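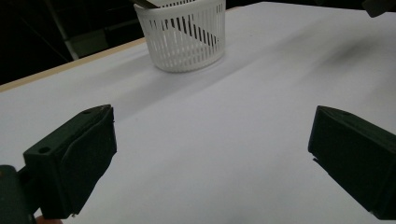

The white basket on the big table, Flalside workroom.

Home | About | What We Do | Classes | Find Us | Contact

About Us
By Judit Bárány
March 7, 2026

We use cookies to remember your settings. Accept | Manage

Quick version: Orneck is a small home-organizing school and packing service in Flalside, just up the road from Dirkville. We teach people to sort, store and pack household stuff. We also come to your place and do it with you. Kitchens mostly. Some garages. One church basement that took most of August.

Longer version, written between two classes so bear with me.

How it started

Albane Poulain and I were both working at Kozma, the moving company. Fanni Kozma's family business, good people, still our neighbors and still who we call when there's a piano. Albane ran the packing crew, I did the quotes. We kept walking into kitchens the night before a move and finding every drawer still full. Batteries in with the whisks. Three can openers. People weren't lazy, they just had no place to start and no place to put things down while they decided.

So we started going in a week ahead. Then two weeks ahead. Then people who weren't moving at all began to call, and Fanni told us very kindly that we should go get our own phone number.

The table

Everything here happens on a table. White top, plenty of room, nothing fancy. Things show up on white. You see the crumbs, the lost screw, the lid that doesn't fit anything. Andor Győri wanted dark wood becuase it looks nicer. He was outvoted and has mostly let it go.

A class goes like this. Your stuff goes out on the table. All of it, not just the top layer. Then the baskets come out and you start deciding. Same kind of thing together, first pass quick, second pass slow. No labels till the end. Coffee halfway through.

The baskets

We get asked about these more than anything else so here goes. Round, white, plastic, slotted sides. Air gets in, dust falls out, and you can see there's something in there without lifting it down. Long-handled things can stand up and lean on the rim. Rinse it in the sink and carry on.

They cost next to nothing. We have 128 of them between the workroom and the van, and they go home with people and mostly come back. If you have one of ours, no rush, but we would like it before August.

Do you have to use our baskets? No. Shoe boxes are fine. Use what you've got before you buy anything, that is pretty much the whole first lesson.

Who's who

Albane Poulain. Runs the packing side and the home visits. Wraps a wine glass faster than you can find the tape.

Judit Bárány (me). Classes, bookings, this website, the typos.

Andor Győri. Shelving, hooks, anything with a drill. Drives the van.

Gerasimos Christodoulou. Kitchens. Cooked in restaurants for 13 years and sets up a home kitchen the same way, what you grab most goes closest to your hand. Teaches the Saturday-free crowd, meaning all our evening groups.

What we do

Evening classes, six people max. Bring one drawer or one box, whatever you can carry.

Home visits, half day or full day. We don't throw anything out without asking. We do ask a lot.

Move packing, with Kozma doing the truck. One quote for both if you want it that way.

School visits. Craft closets, mostly, and lost and found. The kids are better at this than the teachers, sorry teachers.

What we don't do

Storage units. Cleaning. Selling your things online. Telling you that you own too many mugs, unless they won't fit in the cabinet and you asked us why.

Where we are

206 Mill Street, Flalside, side door, up the ramp. Parking in back. If the front is locked we're probably in the workroom, knock loud.

New class dates go up as soon as Gerasimos sends me his, which he has promised to do this week.

Get our newsletter: one email a month, class dates and one small job to try at home. Enter your email | Sign up

Home | Classes | Find Us | Contact | Back to top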